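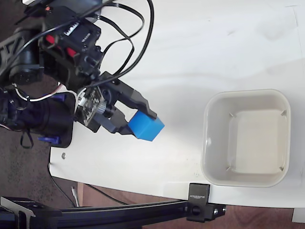
4. When the Crowd Joins In

4.1 The shows and how we listened

We came to this part of the study as fans of a very particular moment. A band plays a chorus, a few people near the front start to sing, and then the sound coming back from the floor is suddenly big enough to change what the band does next. Anyone who goes to small shows has felt it. What we wanted to know was when in a song it begins, and what the players do in the few bars before it.

The recordings cover 18 shows by two bands, Folari and Pusaria, on their shared July run through the clubs in and near Brosness. Both play a loose, guitar-led mix of reggae and rock, and both like to stretch a song when the night is going well. They traded the opening slot from show to show, which was a gift for us, as we could hear the same songs early in the evening, with people still at the bar, and again late, with the floor full. All of the shows took place in three rooms. The largest, the Kauppinen, has a balcony that throws the crowd's voices straight back at the stage, and the bands talked about that balcony a lot.

Each song was marked by two listeners working apart. They noted the bar in which audience singing could first be heard under the band, the bar in which it could be heard over the band, and anything the players did in between: a dropped bass line, a held chord, a singer stepping off the microphone, a drummer moving to the rim. Where the listeners disagreed, they went back to the recording together. Most disagreements were about the first mark. The second one was usually plain as day. When a room takes over a chorus, you hear it.

4.2 The second chorus is the real door

We had expected the first chorus to do most of the work, above all in songs that regulars knew. It seldom did. In song after song, the first chorus brought scattered voices, and the second brought the room. This held for both bands and for early and late slots, and it held even for Folari's oldest material, which part of the crowd clearly knew by heart.

Our reading is that people use the first chorus to check on one another. They mouth the words, they look around, they find out whether singing is something this crowd is going to do. The first chorus also teaches newcomers the tune. By the second time through, the shy people have company and the newcomers have a line to hang on to. Songs with a short second verse got there faster and often louder, and Pusaria seemed to know it: on the last nights of the run they cut the second verse of their slowest song in half, and the singing that followed was among the warmest on the tapes.

The thrilling part, for us, was the bars just before. Both bands made space ahead of a big singalong, but they made it in different ways. Folari took instruments away. The keyboard went first, then the bass, until the chorus arrived over little more than drums and one chopping guitar. Pusaria kept everybody playing and brought the level down together, so that the song seemed to lean toward the floor and listen. Both methods worked, and we would happily sit through another month of either.

Asking out loud was much less dependable. When a singer called for the crowd before the second chorus, the answer was often thin. The same call made after voices had already risen got a roar. A spoken invitation seems to work best as a thank-you for something that has begun.

4.3 What the room adds

The balcony at the Kauppinen earned its reputation. Singing there reached the level of the band earlier in the song than in the smaller rooms, and it lasted longer, sometimes running on into the next verse while the band waited and grinned (we can hear the grin in the vocal). In the low-ceilinged rooms the crowd sounded closer but less like one voice. Groups of friends sang at slightly different speeds, and the drummers were the ones who pulled them together, usually with a plain, heavy backbeat for almost a full chorus.

Time of night mattered less than we had guessed. The late slot had more people and more noise between songs. Once a chorus had caught on, though, an early crowd held on to it just as firmly. One of the loveliest passages in the whole set of recordings comes from an opening slot by Folari, when a handful of people carried a refrain through an entire instrumental break and the guitarist gave up his solo to play under them.

There are limits here that we should be plain about. Both bands share a style, a touring circuit and a good part of their following. A metal crowd or a folk club may well have its own habits. Our microphones also favored the front of the floor, so quiet singing at the back will have been missed, and our first mark is likely late in the bigger room.

Figure 3. Tip of a black gripper finger against a curved off-white surface.
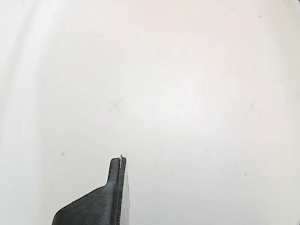 4.4 Notes for bands and sound engineers

We shared the marked recordings with both bands after the run, and the talk turned practical very quickly. The players wanted more of the crowd in their monitors. Several choruses were cut short on stage at the very moment the floor had taken hold, and on hearing the tapes the bands were amazed at what they had played over. A single microphone pointed at the audience, fed quietly to the singer and the drummer, would be a cheap first thing to try.

For engineers, the second chorus is worth marking on the set list. Easing the lead vocal back a touch there lets people hear themselves, and they sing out more when they can. The next section takes up the songs where none of this happened, including two fan favorites that the crowd loved in complete silence.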